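Begehung Gruppenraum 3 und Spielbereich, Oktober
Prüfliste mit Bemerkungen

Objekt: Kindertagesstätte Rinthorpe, Erdgeschoss
Prüfung: Loubna Morsy
Begleitung: Essam Gaber (Gruppenleitung)
Beginn: 9.15 Uhr
Ablage: Ordner Sicherheit, Vorgang 879

Bewertung: i. O. = in Ordnung, B = Bemerkung, M = Mangel mit Frist, entf. = entfällt

1. Zugang und Fluchtweg

1.1 Türen lassen sich ohne Schlüssel von innen öffnen: i. O.
1.2 Fluchtweg auf ganzer Breite frei: B
Im Flur stand ein Karton mit Bastelpapier. Wurde während der Begehung ins Lager gebracht.
1.3 Rettungszeichen vorhanden und lesbar: i. O.
1.4 Klemmschutz an der Tür zum Waschraum: M
Die untere Abdeckung hat sich gelöst und steht ab. Ersatz bei Grimex bestellen, bis dahin bleibt die Tür offen und wird mit dem Bodenhalter gesichert. Zuständig: Behrouz Kiani.

2. Möbel und Einbauten

2.1 Regale an der Wand befestigt: i. O.
Alle Winkel nachgezogen, am Regal neben dem Fenster fehlte eine Schraube. Nachgesetzt.
2.2 Kanten und Ecken ohne Splitter: i. O.
2.3 Stühle standfest: B
Ein Stuhl wackelt. Aussortiert und zur Werkstatt gegeben.
2.4 Schubladen mit Auszugssperre: i. O.
2.5 Steckdosen mit Kinderschutz: i. O.
Auch die Steckdose hinter dem Vorhang, die beim letzten Mal fehlte.

3. Tische, Trinkflaschen und weiche Spielsachen

3.1 Tischfläche ohne Risse und lose Beläge: i. O.
3.2 Trinkflaschen stehen getrennt vom Spielzeug: B
Die Flaschen haben ihren Platz am Rand. Beim Spielen rücken die Sachen trotzdem zusammen. Mit der Gruppe besprochen, vorerst keine weitere Maßnahme.
3.3 Tragebänder an Flaschen: B
Regelung wie im Frühjahr: Flaschen mit Band bleiben am Tisch stehen und werden nicht umgehängt, auch nicht auf dem Weg nach draußen. Eltern, die neue Flaschen kaufen, bitte darauf hinweisen. Aushang schreibt Hanane Bouazza.
3.4 Weiche Spielsachen ohne offene Nähte und ablösbare Teile: i. O.
Zugprobe von Hand an allen Teilen aus der Kiste. Was sich nicht bei 60 Grad waschen lässt, wird abgewischt und liegt bis zum nächsten Morgen offen aus.
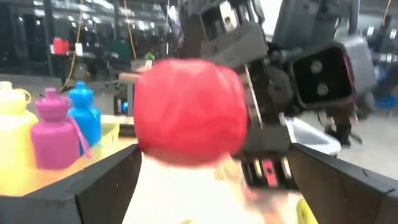
Zu 3.2 und 3.3: rotes Teil über der hellen Tischfläche, links Flaschen in Gelb, Magenta und Blau, an der gelben und der magentafarbenen je ein Band.

3.5 Verschlüsse und Kleinteile: B
Verschlusskappen, die sich abziehen lassen, einmal pro Woche auf festen Sitz prüfen. Lose Kappen nicht weiter benutzen, auch wenn die Flasche sonst dicht ist. In der Gruppe der unter Dreijährigen gilt das täglich.
3.6 Aufbewahrungsboxen ohne Bruchstellen: i. O.
Eine gesprungene Box aus dem Lager ist bereits entsorgt, Ersatz steht auf der Bestellung bei Manovar.

4. Reinigung und Hygiene

4.1 Reinigungsmittel verschlossen und außer Reichweite: i. O.
4.2 Reinigungsplan ausgefüllt: M
Im Plan fehlen 5 Unterschriften. Laut Herrn Gaber wurde gereinigt und nur nicht abgezeichnet. Nachtragen ist nicht zulässig, die Felder bleiben leer. Ab sofort zeichnet der Spätdienst vor dem Abschließen ab.
4.3 Tücher nach Bereich getrennt: i. O.
4.4 Trinkflaschen täglich geleert und gespült: B
Wird gemacht, steht aber nirgends. Bitte als eigene Zeile in den Plan aufnehmen.

5. Erste Hilfe und Brandschutz

5.1 Verbandkasten vollständig, Haltbarkeit geprüft: B
Pflaster nachfüllen, große Größe.
5.2 Verbandbuch liegt bereit: i. O.
5.3 Feuerlöscher zugänglich, Prüfplakette gültig: i. O.
5.4 Notrufnummern am Telefon: M
Auf dem Zettel steht noch die alte interne Durchwahl. Richtig ist die 211. Khadija Soliman tauscht ihn aus.

6. Offene Punkte

1.4 Klemmschutz Waschraumtür, Kiani, sobald das Teil da ist
3.3 Aushang Tragebänder, Bouazza
4.2 Abzeichnen durch Spätdienst, Gaber, ab sofort
4.4 Zeile im Reinigungsplan, Gaber
5.1 Pflaster, Bouazza
5.4 Zettel am Telefon, Soliman

Nachkontrolle der Punkte 1.4, 4.2 und 5.4 bei der nächsten Teamsitzung. Der Außenbereich war nicht Teil dieser Begehung und wird gesondert geprüft.

Gez. L. Morsy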